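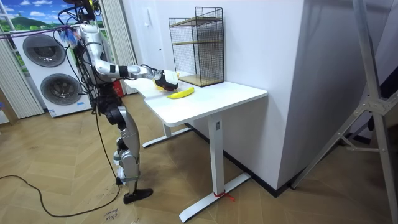

Whoever had my desk before me must be seven feet tall, one reply to our September survey said, and could we please do something about it, because it takes longer to get the desk back down than it does to log in.

Open with that reply. Read it slowly, people laugh. Then say we got 718 replies in all and a large share of them were on the same point: shared standing desks and who sets them.

Slide 1. Title
Setting Up Shared Standing Desks: What We Learned at Ronville
Notes version 04/10/2020

Say who the talk is for. Office managers, people who have been handed the furniture budget, anyone who shares a desk. You don't need a background in ergonomics. I run facilities and I learned most of this by getting it wrong first.

Slide 2. Where we started
The Ronville office is on two floors of the Hughes building. Before the change everyone had a fixed desk and the same chair. When the lease came up we gave back half a floor and moved to shared desks, all of them height adjustable. We bought from Flakico because they could deliver before the move. That was the main reason and I should say so if someone asks.

Booking is done through Golline. You pick a desk the evening before or in the morning. Golline knows which desk you are at. It does not know how high you like it.

Slide 3. The log
The desk controllers keep a record of each time the motor runs. In the first quarter we had 3,257 height changes. Sounds like people were standing up and sitting down all day, which is what the sales material promised.

Pause here.

Most of those changes were in the first few minutes after someone arrived. They were fixing the last person's setting. After that the desk stayed put until the evening. So the big number was mostly a measure of annoyance.

Slide 4. Sitting height first
People go straight to standing height because it's the new thing. Start with sitting. Feet flat on the floor, chair set first, desk second. Elbows at the side, bent to a right angle or a little more open. The desk top should meet the underside of the forearm without lifting the shoulder.

Demonstrate with the chair on stage. Ask the venue for one with arms that drop, the last place had a stool.

If the desk won't go low enough, and for shorter people many won't, raise the chair and use a footrest. We did not order footrests. We ordered them later and paid the rush fee.

Slide 5. Standing height
Same elbow rule. Shoes matter. Someone who sets the height in boots and comes back in flat shoes will be off by an inch or more, and will feel it in the wrists before they notice the reason.

Monitor: top of the screen near eye level, a bit lower for people in progressive lenses. This was our single most common mistake. Fixed monitor stands are set for one person. If you share desks, spend the money on arms that move — I would take it out of the desk budget if I had to.

Slide 6. Reach
Reach gets less attention than height and causes just as many complaints. Things you use all the time should be close enough to get with the elbow near the body. Things you use a few times a day can go further back. Everything else belongs off the desk.

A lot of standing desks are deep, and people push the phone and the notepad to the far side to make room for a laptop. Then they lean over the desk all day with one arm out. If you are leaning, the thing is too far away or the desk is too low. Have the audience try it at their own tables. Give them a minute. It gets noisy, let it.

Slide 7. How long to stand
I get this question every time. We tell staff to change position every 20 minutes if they can and not to worry if they miss a few. Standing still for the whole morning is hard on the feet and the lower back. Shifting weight, walking to the printer, sitting for calls, all fine.

Don't let this turn into a discussion of treadmills. We have no experience with them.

Slide 8. Floors
Our upper floor is carpet tile, the lower one is wood. We gave mats to the people on wood and the people on carpet asked for them too. Buy mats with a beveled edge. The square ones catch chair wheels, and people kick them under the desk and forget them. Also check for rocking before you blame the desk. Several Flakico desks came back to us as faulty and all they needed was a turn on the leveling foot.

Slide 9. What we changed
A strip of measuring tape on the leg of each desk, so you can read your height and remember it. Cheap, and it did more than anything else we tried.

A reset rule: desk goes back to sitting height when you leave. Nearly 17 percent of replies to the second survey still said the last person hadn't done it. Better than before, still not great.

A box in the Golline profile for your two heights. It doesn't move the desk. It just shows the numbers when you check in.

Slide 10. Cables
Run the desk to full height before you tie anything down. We tied ours at sitting height — two power strips came off the wall the first morning. Leave a loop. One strip fixed under the desk top, one lead to the floor.

If short on time skip this slide and go to questions.

Questions
Likely ones: cost per desk (give the range, offer to email the sheet), noise of the motors, whether people with back trouble should get a fixed desk. On the last one, yes, we keep a few off the booking system for that, and it goes through HR.

Leave the tape strip slide up during questions. People like to photograph it.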